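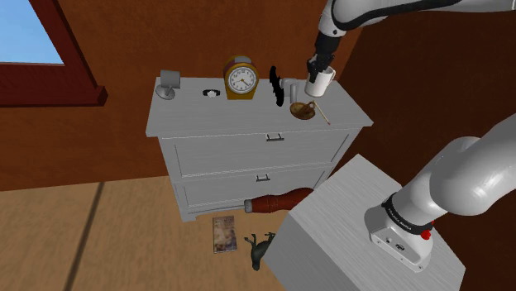
Tronus 613 Four-Stage Bench Charger for 12-Volt Batteries

The Tronus 613 is a mains-powered charger and maintainer for 12-volt lead-acid batteries in cars, light trucks and small boats. It replaces the Tronus 610, which is no longer made. Clamps and ring terminals from the 610 fit the new unit without an adapter.

Charging runs in four stages: test, bulk, absorption and float. During the test stage the charger reads resting voltage and will not start if the clamps are reversed or touching. Bulk charging holds the selected current until the battery reaches its absorption voltage. The unit then tapers the current and drops to float on its own, and it can be left connected over the winter.

Three battery types can be selected from the front panel – flooded, AGM and gel. The last setting is kept in memory after a power cut. Check it before connecting a different battery, as the AGM setting is too high for gel cells.

Specifications

Input: 115 V AC, 60 Hz
Nominal output: 12 V DC
Maximum charging current: 15 A
Low-current setting: 4 A
Battery types: flooded, AGM, gel
Cooling: thermostatic fan
Output lead: 6 ft, detachable
Mounting: bench or wall, four screw holes
Use: indoors or in a dry garage

What is in the box

Charger, output lead with insulated clamps, output lead with ring terminals, wall bracket, printed manual. Wall screws are not included.

Connecting the charger

Unplug the charger from the wall before attaching or removing the clamps. With the battery out of the vehicle, connect red to positive and black to negative. With the battery in a negative-ground vehicle, connect red to the positive post and black to bare metal on the chassis, away from the battery and fuel line. Some vehicles with a battery sensor have a marked charging point under the hood – use that point if the owner's manual shows one.

Charge in a ventilated space. Do not charge a frozen battery or one with a cracked case. The 613 is not suitable for lithium batteries and has no engine start function.

Price and ordering

Part number TR-613. Price $249, sales tax extra. Stock is held at the Toltley warehouse, and orders placed before noon leave the same day. Counter pickup is available at Plirnholm.

Spare leads are sold separately under TR-613-C (clamps) and TR-613-R (rings). The Koech extension lead also fits the output socket, but it is rated for the 4 A setting only.

Warranty is two years from the date on the receipt. Leads and clamps are covered for 90 days. Returns need the serial number, printed on the underside of the case next to the fuse holder.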